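Tyra Nordin on leaving the Pedholm Post

Caught Tyra Nordin between trains, so this is short. She edited the Pedholm Post for 20 years and stopped in June. Does she miss it?

"The people, yes. The phone, no."

Started on the small ads. Lost cats, prams, a boat once. "You learned the whole town from those. Who was moving, who was skint."

At its best the Post had a staff of six and a proper office over the bakers. By the end it was her and Cúc Trương, who did the sport, the photos and most of teh driving. "Cúc could get a match report out of a car park."

What went wrong? Rent, she says. Then paper costs, then the car dealers stopped advertising.
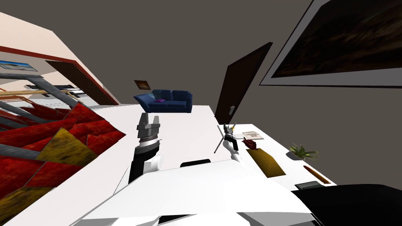 She still buys a paper every morning, and reads it back to front. Deaths, letters, then the news if there's tea left. "My son thinks I'm mad. He gets it all on his phone."

Would she start another one? Long pause. "A monthly, maybe. Nearly said yes to one last year." Wouldnt say whose. Then her train was called and she went.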